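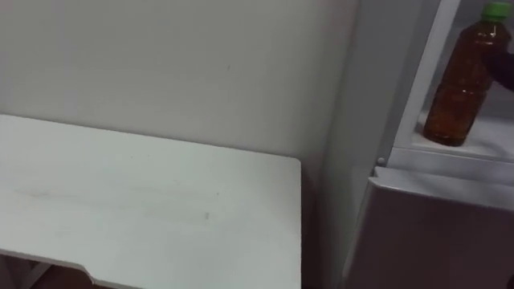

Fustbridge 实验室取物工位复工前安全检查表,针对右臂在抓取时突然伸出的故障,记录号 1282。故障发生时机器人执行的是 Prendemov 任务,内容是从冰箱上层的开放格里取一瓶饮料,放到旁边的白色桌子上。检查时我们没有换物品,还是用绿色瓶盖、琥珀棕色液体的塑料瓶,立在白色搁板上,指尖停在瓶盖下面一点的位置,靠着瓶身的上部。故障就是从差不多这样的姿势开始的:控制程序认为手指还没有碰到瓶子,于是继续向前伸,瓶子被推倒,手掌撞到格子的内壁。没有人受伤。

检查日期:2023年11月7日
填表:Firby 安全检查组
复核:Wanting Tang
检查时设备状态:已上电,低速模式,操作员在急停按钮旁边
结果的写法:合格、不合格、有条件合格、未检查

一、工作区域

1.1 地面没有积水和散落物品
结果:合格
意见:地板是木质的人字形拼花,有轻微的划痕,不影响站立。但是瓶装液体如果漏到这种地板上,会变得很滑。请在工位附近准备吸水布,现在最近的吸水布在走廊的柜子里,太远。

1.2 桌面清空,没有不属于任务的物品
结果:合格
意见:桌面有一些污迹,不需要处理。

1.3 桌角和机器人活动范围之间的距离
结果:有条件合格
意见:桌子的右端离冰箱很近,中间只有一条窄的空隙。手臂从冰箱转向桌子的时候,肘部会经过这个地方。建议把桌子向左移,移动以后必须重新标定放置点。操作员 Fan 表示桌子在 February 之后移过一次,标定记录里找不到对应的一行。请补上,或者写明没有做。

1.4 人员站位
结果:不合格
意见:地上没有站位线。故障当时有一位观察人员站在冰箱前面,想看清楚手指的动作。这个位置在手臂可以到达的范围里面。站位线画好之前,低速模式下也不允许观察人员进入。

二、冰箱与物品

2.1 冰箱固定,推动时不移动
结果:合格
意见:用手推上层格子的边框,没有移动。

2.2 格子内壁和搁板没有损坏
结果:有条件合格
意见:内壁被撞的地方没有看到裂纹,用手摸有一点凹。建议拍照存档,每次检查时比较。

2.3 瓶子密封,瓶盖拧紧
结果:合格
意见:今后请使用没有开封的瓶子。故障那一次用的瓶子已经开过,幸好盖子没有松。

2.4 物品位置与程序中的设定一致
结果:不合格
意见:程序里的瓶子中心和实际位置相差 20 毫米。原来的作业说明书写“放在搁板中间”,这句话不够准确,每个人放的地方都有一点不一样。应该在搁板上贴定位标记,并且在说明书里写清楚瓶子的哪一边对齐标记。

三、机器人本体

3.1 外壳固定,没有松动
结果:合格
意见:肩部、上臂、前臂的白色外壳都检查过,螺丝没有缺少。

3.2 手指关节活动正常
结果:有条件合格
意见:右手食指合拢时比其他手指慢。断电以后用手转动,感觉有阻力,可能是撞击造成的,也可能以前就有。上一次检查没有写这个项目,所以不能比较。

3.3 手部标签完整
结果:合格
意见:手背白色盖板上的黄色标签还在,边缘没有翘起。

3.4 指尖接触传感器
结果:不合格
意见:我认为这是主要原因。用手指轻压右手食指的指尖,读数没有变化,要用比较大的力才会变化。左手同样的测试正常。程序只在食指和拇指都有读数时才判断为“已接触”,一个传感器不工作,手臂就会继续前进。从第一次碰到瓶子到操作员按下急停,日志里的时间将近 2 秒。

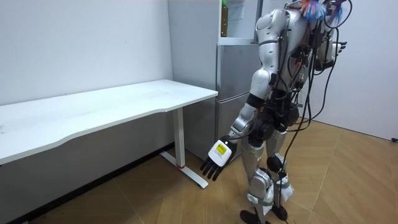

这个时间不算长,操作员的反应没有问题。问题在于程序没有给接近动作设定最大距离,所以在人按下按钮之前,没有别的东西可以让手臂停下来。临时的办法是在程序里加一个距离上限,超过就停止并且保持姿势,不要自动退回。自动退回看起来比较安全,可是如果手指已经钩住搁板,退回会把瓶子一起拉下来。

3.5 线缆整理
结果:不合格
意见:身体外面的黑色线缆太乱。有几段在腿旁边垂成圈,还有一根拖在脚后面的地板上。这次故障和线缆没有直接关系,日志里没有通信中断。但是腿移动的时候可能踩到线,或者线被桌脚钩住。桌脚的底座是向机器人这一边伸出来的,请特别注意。已有的扎带间隔太大,需要增加。

3.6 小腿的防护包裹
结果:合格
意见:两条小腿都有白色织物包裹,绑得够紧。请不要盖住脚踝关节。

3.7 头颈部的装饰物
结果:有条件合格
意见:蓝色、橙色、粉色的流苏散开的方向很多。我们没有发现它遮住传感器,可是也没有在头部转动时测试过。要求运行任务前取下来,或者做完转动测试再决定。

四、急停与控制

4.1 有线急停按钮
结果:合格
意见:连续测试,每一次手臂都停住。

4.2 无线急停按钮
结果:未检查
意见:检查时电池正在充电。未检查不等于合格,复工之前必须补做。

4.3 力矩上限的设定
结果:不合格
意见:右臂的上限设为额定值的 78%,是上个项目搬运箱子时留下来的。拿一瓶饮料不需要这么大。Fan 已经在检查当天改低,但是改动没有写进配置文件,重新启动以后又回到原来的数值。我们重新启动了一次,确认是这样。

4.4 日志保存
结果:合格
意见:故障当时的日志完整,已经复制到 Firby 的检查目录。文件名请保留原样。

五、结论与复工条件

总体结果:不合格,暂时不能恢复正常速度运行。

复工之前必须完成:
更换右手食指的指尖传感器,换好以后两只手用同样的方法测试。
接近动作的距离上限写入程序,由没有参加编写的人检查一次。
力矩上限写入配置文件,重新启动后再读出来核对。
贴好搁板定位标记,画好地面站位线。
线缆重新整理,地板上不能有拖着的线。
补做 4.2。

可以在复工以后完成:
1.1 的吸水布,2.2 的照片存档,1.3 的标定记录。

复核意见(Wanting Tang):
同意以上结果。3.2 我希望改为不合格,手指有阻力的情况下更换传感器,测试读数可能不准。请先检查关节,再换传感器。3.4 的判断条件也请软件人员看一下,两个手指中有一个没有读数、另一个有读数,程序应该报错,现在它只是等待。其他没有意见。

填表人答复:
3.2 已经按照复核意见处理,关节检查排在传感器更换之前。为了保留原始记录,表中的结果没有涂改,以本答复为准。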